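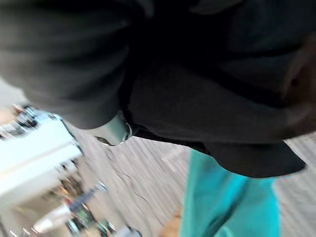
안전 점검표의 첫 칸이 왜 옷가지인지 나는 아직도 납득하지 못했다. Dralteo 양식은 원래 그렇게 생겼고, 전기도 가스도 아닌 "의류 및 섬유류 방치 여부"부터 물어본다. 그래도 빈칸으로 내면 반려되니까 적기는 적는다. 검은색 겉옷처럼 보이는 옷 한 벌과 청록색 바지가 겹쳐 있고, 검은 옷자락 밑에 은색 금속 부속이 하나 나와 있다. 버클인지 지퍼 쪽 쇠붙이인지는 단정하지 않겠다. 양식에는 "금속 부착물 있음/없음"만 있으니 '있음'에 표시했다. 금속이 있으면 뭘 어쩌라는 건지는 양식 어디에도 안 적혀 있다.

침실 점검표 (의견란 포함)
대상: Warnley 427호, 침실 및 침대 주변 바닥
양식: Dralteo 숙소 안전 점검 양식, 총 54항목 중 침실 해당분
점검 시각: 오전 10시 20분 시작
의견란 검토: Yutong Deng

판정은 적합, 부적합, 보류로 나눈다. 양식에는 "대체로 적합"이라는 칸도 있는데 쓰지 않았다. 지난번 점검표를 보니 그 칸에만 표시가 몰려 있었고, 덕분에 뭐가 괜찮고 뭐가 안 괜찮은지 하나도 알 수가 없었다.

1. 의류 및 섬유류

1-1. 바닥과 통로에 옷이 놓여 있지 않은가
판정: 보류
의견: 질문이 애매하다. 정리 중인 옷과 버려둔 옷을 어떻게 구분하라는 말인가. 정리하다 잠깐 내려놓은 옷까지 부적합으로 치면 이 건물에서 적합 받을 방은 없다. 정리가 끝나는 시각을 정해 놓고 그때 다시 보는 편이 맞다고 생각한다. 양식을 만든 쪽에는 7월에 이미 한 번 말했고 답은 없었다.

1-2. 금속 부속이 달린 옷은 따로 분류하였는가
판정: 보류
의견: 금속 부속은 있다. 분류 기준이 없다. 세탁기 유리문에 버클이 부딪치는 게 걱정이라면 세탁실 점검표에 넣을 일이고, 매트리스 커버가 긁히는 게 걱정이라면 침구 항목에 넣을 일이다. 여기 있으니 양쪽 다 자기 일이 아니라고 한다.

검토 의견 (Yutong Deng): 세탁실 점검표에는 비슷한 문항이 있습니다. 다만 그쪽도 기준은 없네요. 지퍼는 올리고 버클은 안쪽으로 뒤집어 두는 것을 임시 기준으로 하면 어떨까요.

답: 임시 기준이라면 반대하지 않는다. 그런데 이 건물에서 임시로 정한 것이 임시로 끝난 적이 있는지 묻고 싶다.

1-3. 옷 주머니를 비웠는가
판정: 보류
의견: 확인하지 않았다. 남의 옷일 수도 있는데 점검자가 주머니에 손을 넣어도 되는지부터 정해야 한다. 양식의 안내문은 "가볍게 눌러 확인"하라고 한다. 가볍게 눌러서 라이터와 립밤을 구별할 수 있는 사람이 있으면 그 사람이 점검을 맡는 게 좋겠다.

1-4. 젖은 옷을 침구 위에 두지 않았는가
판정: 보류
의견: 손으로 만져 본 사람이 적어야 하는 칸이다. 눈으로 보고 적합이라고 쓰는 습관은 이제 그만두었으면 한다. 지난 점검표에는 점검자가 방에 들어간 시각과 이 칸에 표시한 시각이 똑같이 적혀 있었다. 문을 열면서 표시했다는 얘기다.

2. 침대와 침구

2-1. 침구가 바닥으로 처지거나 발에 걸릴 위험이 없는가
판정: 적합 (조건부)
의견: 흰 침구는 군데군데 구겨진 정도다. 나는 구김을 위험으로 치지 않는다. 굳이 따지자면 침구보다 그 위에 있는 천이 문제다. 청록색 천은 침대 구석에 뭉쳐서 가장자리 너머로 조금 나와 있고, 짙은 색 옷은 가장자리 쪽으로 늘어져 있다. 개어서 침대 안쪽으로 옮긴다는 조건으로 적합 처리한다. 조건을 지켰는지는 재점검 때 본다.

2-2. 침대 받침의 옆판에 깨진 곳이나 날카로운 모서리가 없는가
판정: 보류
의견: 베이지색 옆판은 내려온 침구에 가려 일부만 드러나 있었다. 일부만 보고 전체를 적합이라고 쓸 수는 없다. Eyvindsson 설명서에는 옆판 체결부를 정기적으로 조이라고 되어 있는데, 그 정기가 한 달인지 일 년인지가 없다. 관리 기록에도 조인 날짜가 없다. 침구를 걷어 올리고 네 면을 다 만져 본 다음에 다시 적겠다.

2-3. 매트리스가 받침 밖으로 밀려나지 않았는가
판정: 보류
의견: 2-2와 같이 본다. 예전 기록에는 매트리스 길이가 거의 188cm라고 적혀 있다. 거의라니. 줄자를 댔으면 숫자가 나왔을 것이고 안 댔으면 숫자를 쓰지 말았어야 한다. 재점검할 때 줄자를 가져간다.

2-4. 침대 위에 딱딱하거나 무거운 물건을 올려 두지 않았는가
판정: 보류
의견: 문항이 "무거운"의 기준을 안 준다. 여행 가방은 무겁고 노트북은 안 무거운가. 하지만 얇은 이불 밑에 깔리면 더 곤란한 쪽은 노트북이다. 침대 위에는 침구와 갤 옷만 둔다고 한 줄로 쓰면 될 것을 왜 이렇게 늘려 놓았는지 모르겠다.

검토 의견 (Yutong Deng): 2-4는 문항 수정 요청으로 올리겠습니다. 보류가 너무 많으면 전체가 미완료로 잡힙니다. 참고해 주세요.

답: 미완료가 맞다. 안 본 것을 봤다고 적어서 완료로 만드는 것보다 낫다.
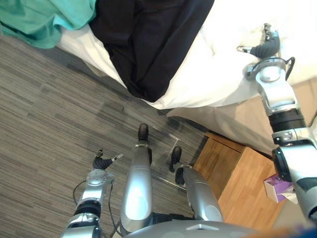
3. 바닥과 통로

3-1. 바닥에 미끄러운 포장재가 남아 있지 않은가
판정: 부적합
의견: 구겨진 투명 뽁뽁이가 바닥에 있다. 이번 점검에서 망설이지 않고 부적합이라고 쓴 유일한 항목이다. 투명한 비닐은 회색 바닥 위에서 잘 안 보이고, 양말 신은 발로 밟으면 사람이 넘어진다. 양식은 이 문항의 중요도를 "낮음"으로 매겨 놓았다. 옷의 금속 부속은 "중간"이다. 어떤 순서로 매긴 중요도인지 설명을 들어 보고 싶다.

조치는 간단하다. 주워서 버리거나 다시 쓸 것이면 접어서 상자에 넣는다. 그런데 양식의 조치란은 "담당 부서 이관"과 "업체 의뢰" 둘 중 하나를 고르게 되어 있다. 뽁뽁이 한 장을 업체에 의뢰하라는 말인지. 나는 둘 다 고르지 않고 여백에 "줍는다"라고 썼다.

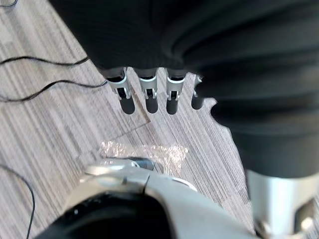 여백에 쓴 글은 전산에 안 들어간다고 한다. 그러면 종이로라도 남겨야 한다. 다음 사람이 전산만 보고 "조치 없음"으로 읽을까 봐 이 점검표는 출력본을 같이 철해 둔다. 출력본을 누가 보겠느냐는 말은 예전에도 들었다. 볼 사람이 없더라도 적은 사람은 있어야 한다.

3-2. 포장재를 아이나 반려동물의 손이 닿지 않는 곳에 두었는가
판정: 부적합
의견: 바닥에 있으니 손이 닿는다. 3-1과 같은 내용을 두 번 묻고 있고, 그래서 집계에는 부적합이 2건으로 잡힌다. 실제로 치울 것은 같은 비닐이다. 이런 식으로 건수가 늘면 진짜로 문제가 많은 방과 비닐이 떨어져 있는 방이 보고서에서 똑같아 보인다.

3-3. 카펫 타일의 이음매가 들뜨지 않았는가
판정: 보류
의견: 회색 줄무늬 카펫 타일이고, 밝은 색의 가느다란 띠가 세로로 내려오다가 가로로 난 띠와 만나는 자리가 있다. 나는 그 만나는 자리를 제일 못 믿는다. 카펫 타일은 가운데가 들뜨는 일이 드물고 대개 모서리부터 일어난다. Cernia에서 받은 시공 안내문에는 "들뜸이 발생하지 않는 구조"라고 되어 있던데, 그 문장을 쓴 사람은 의자를 끌어 본 적이 없는 모양이다.

확인 방법을 양식에 적어 둘 필요가 있다. 지금은 "육안 확인"이라고만 되어 있다. 줄무늬는 눈을 속인다. 결을 따라 가는 줄이 계속 있으니 틈이 생겨도 줄로 보이고, 줄을 틈으로 착각해서 멀쩡한 데를 부적합으로 쓰기도 한다. 내가 제안하는 방법은 아래와 같다.

신발을 벗고 발바닥으로 이음매를 따라 걷는다.
걸리는 데가 있으면 손가락으로 모서리를 들어 본다. 들리면 부적합이다.
안 들리지만 턱이 느껴지면 마스킹테이프를 붙이고 3일 뒤에 다시 본다.
침대 바로 옆의 그늘진 자리는 손전등을 바닥에 눕혀서 비춘다. 위에서 비추면 아무것도 안 보인다.

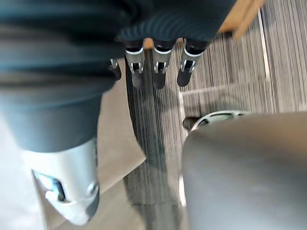

3일을 기다리는 게 길다고 할 사람이 있을 텐데, 청소기를 한두 번 돌리고 난 뒤의 상태를 보려는 것이다. 붙여 놓은 날 바로 보면 테이프 때문에 눌려서 다 멀쩡하다. 지난 분기에 다른 방에서 그렇게 적합을 받은 이음매가 있었고, 그 방에서 청소 카트 바퀴가 걸렸다는 민원이 나중에 들어왔다. 민원 처리 결과는 "확인 결과 이상 없음"이었다. 누가 무엇을 확인했는지는 안 적혀 있다.

3-4. 나무 가구의 모서리에 거스러미나 갈라짐이 없는가
판정: 보류
의견: 밝은 색 나무 모서리가 통로 쪽에 있으면 정강이나 허벅지 높이에서 부딪친다. 손으로 한 번 쓸어 보면 끝나는 일인데 양식에는 "보호대 부착 여부"만 있다. 보호대가 붙어 있으면 그 밑에 갈라진 데가 있어도 적합이 된다. 나는 보호대를 별로 믿지 않는다. 여름을 한 번 나면 접착제가 녹아서 모서리에 먼지만 모은다.

검토 의견 (Yutong Deng): 보호대에 대해서는 생각이 다릅니다. 접착식 말고 끼우는 형태는 괜찮았습니다. 다음에 샘플을 가져오겠습니다.

답: 가져오면 보겠다. 끼우는 형태라면 빠지는 형태이기도 하다는 점은 미리 적어 둔다.

3-5. 야간에 침대에서 문까지 가는 길이 확보되어 있는가
판정: 보류
의견: 오전에 점검하면서 야간 항목을 적합이라고 쓰는 관행을 이해할 수 없다. 불을 끄고 걸어 봐야 안다. 저녁 8시 이후에 한 번 더 들르겠다고 신청했고, 초과 근무 승인이 필요하다는 답을 받았다. 승인이 안 나면 이 칸은 계속 보류다.

4. 재점검 전에 할 일

가. 바닥의 뽁뽁이를 치운다. 이건 재점검까지 기다릴 이유가 없다.
나. 침대 위의 옷과 천을 개어서 안쪽으로 옮긴다. 옷 주인이 확인되면 주머니는 주인이 비운다.
다. 침구를 걷고 옆판 네 면과 체결부를 만져 본다. 조였으면 조인 날짜를 적는다.
라. 매트리스 길이를 줄자로 잰다. "거의"는 쓰지 않는다.
마. 이음매를 발로 확인하고, 테이프를 붙였으면 붙인 위치를 평면도에 표시한다.
바. 나무 모서리를 손으로 쓸어 본다.

5. 양식에 대한 의견

중요도 표시를 다시 매겨 달라고 세 번째로 요청한다. 넘어지는 사고와 관계있는 문항이 모두 "낮음"인 점검표는 안전 점검표라고 부르기 어렵다. 중복 문항(3-1과 3-2)은 하나로 합치고, 조치란에 "현장에서 바로 처리"를 넣어 달라. 이 선택지가 없어서 바닥의 비닐 하나에 서류가 두 장 붙는다.

"대체로 적합" 칸은 없애자는 쪽이다. 그 칸이 편하다는 사람들이 있다는 것도 안다. 편해서 없애자는 것이다.

검토 의견 (Yutong Deng): 중복 문항과 조치란은 제가 Dralteo 쪽에 다시 보내겠습니다. "대체로 적합"은 다른 층 점검자들 의견도 들어 봐야 합니다. 우선 427호는 미완료 상태로 두고, 가와 나가 끝나면 연락 주세요.

답: 연락하겠다. 다른 층 의견을 들을 때는 그 칸에 표시한 방들을 같이 돌아보면서 들었으면 한다.

판정 요약: 적합(조건부) 2-1. 부적합 3-1, 3-2. 나머지 침실 항목은 보류.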